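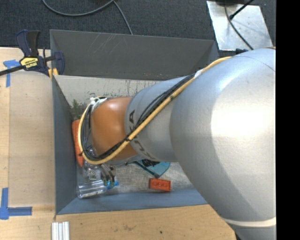 *Slide 1. Grey bin at the picking station, Lodau.*

**Speaker notes — Tomomi Fujimoto, Stenunitz stores group, Aug 24, 2019**

Good morning, and thank you to Ibarra for the use of the hall. My subject is the deep storage bin: how it is chosen, how it is kept and when it should be withdrawn. (Leave slide 1 up until everyone is seated.)

Begin with the walls. Draw attention to the far wall, which slopes down towards the inside, and to the left wall, which tapers inward. Deep sides hold more stock, but they also hide it. Small items are easily missed, and the bright blue piece on the slide is a fair reminder of why we ask for strong colours on small parts wherever the supplier allows a choice.

Point next to the thin pale scratches at the upper left of the far wall. Marks of this sort do not by themselves justify replacement. Our rule at Lodau is that a bin is withdrawn when a wall is cracked or the rim has lost its shape. Scratches are noted on the card and left alone.

*Pause for questions on withdrawal. If asked about cost, refer to the June paper.*

Figures for the stores as a whole: 317 deep bins were on the register in June, of which 207 were inspected before the summer closure. The rest will be inspected by the Gutside team. Please do not give a finishing date — it has not been agreed.

Cleaning. Bins are emptied fully before they are wiped. Staff should begin with the corners, where dust and packing scraps collect, and finish with the near wall. Labels go on the outside only.

Filling. One kind of part to a bin, up to the marked line. Where two kinds must share, a divider is to be fitted and both part numbers entered on the card.

Handling. A full deep bin is a lift for two people. This has been the rule at Stenunitz for three years and it applies to visitors as well.

Hand over to the Gutside team for the labelling session. Printed cards are on the table by the door.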